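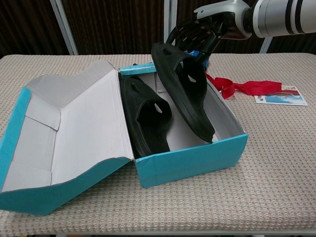

Black slide slippers and their teal box.

21 Apr 2023

The office at Climville opened at the usual hour. The morning was given over to the footwear policy for the residential wing, which the Lins Foundation has asked us to settle before the new intake in September. Mr. Bülent Tuncer presented the draft. It runs to 11 pages and replaces the notice that has hung in the east corridor since the building was taken over.

The main provisions were accepted as written. Residents will be issued one pair of indoor shoes on arrival. Outdoor shoes are to be left in the lobby racks. The clause on visitors was returned for rewording, as it did not say who is to supply overshoes on open days. I have asked that the matter be closed within the month.

Correspondence was received from Clasel concerning the hallway flooring. Their quote stands at 2,334 for the ground floor, with fitting charged separately. I replied that no order can be placed until the skirting has been inspected. The stairs are still in poor condition near the second landing, and I have recorded this again.
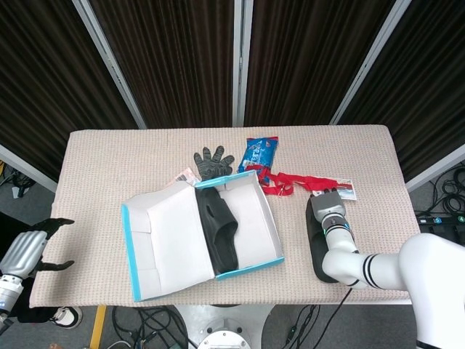 Open shoebox on the table, curtains behind.

In the afternoon the storage register was transferred to Listico. There were 181 entries, and 4 of them had no shelf number. These have been referred back to the stores office.

Mr. Tuncer left early to meet the heating engineer. Rain from three o'clock. The lobby mats were changed before supper, and I signed the key book at seven.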